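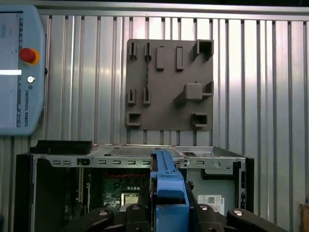
Desktop computer with the case open, ribbed metal wall behind.

Dokel Precision Screwdriver Kit: five months in

Posted 21 Aug 2018

I bought the Dokel kit in March, after the second time I stripped a laptop screw with the freebie driver that came with a hard drive bracket. I'd been putting it off because I already own a drawer full of screwdrivers (none of which are ever the right one), and spending money on more of them felt silly. Well, I use this thing every week now, so there goes that argument!

What you get is a handle, a flexible extension, a straight extension, a pair of tweezers and a whole lot of bits in a hinged case. The handle is the best part. It's fatter than most precision handles and has a spinning cap on the end, so you can rest your palm on it and turn with your fingers. My old one was like trying to drive screws with a pencil.

The bits fit well. Phillips #1 and #2 are the ones I reach for on desktops, and both still look sharp after a graphics card swap, two power supplies, a complete teardown of my sister's gaming PC and more fan screws than I care to remember. The tiny Torx bits got me into a dead game controller. The controller is still dead, but I got in.

Now the case, which I have complaints about. The bits sit in rubber slots and the slots are TIGHT. For the first couple of weeks I was prying them out with the tweezers. They've loosened up a bit, though the bottom row is still a pain if your hands are cold, and my garage is not a warm place in spring. Also the size labels are gray on black. Who is that for? I went over mine with a white paint pen and it took a whole evening, but now I can read them without a flashlight.

The magnet is medium strong. It'll hold a motherboard screw fine if you keep the driver pointed down. Go sideways into a drive cage and you'll be fishing around in the bottom of the case, so keep the tweezers handy. The long straight extension makes this worse, and I mostly leave it in the box and grab an ordinary long screwdriver for anything deep.

I never found a use for the flexible extension. It twists up like a wet noodle the moment a screw puts up any resistance.

Before this I had the Grisix set from the checkout rack at Fairclough, and it's not a fair fight. The Grisix bits were soft and the handle cracked in under a year. It was cheap, though, and if all you do is change the batteries in kids' toys, go ahead and get it. You'll be fine.

One part I was worried about was the warranty. I chipped a flathead bit using it as a pry bar (my own fault, and I told them so) and Dokel mailed me a new one in nine days, no charge and no lecture. The replacement came taped to a postcard.

Would I buy it again? Yep. I'd love a version with half the bits and a better case, because there are rows in there I haven't touched and I doubt I ever will. If you build or fix computers even a couple of times a year, get it. Just pick up a paint pen while you're at it.

Four stars out of five. The missing one is for the gray labels.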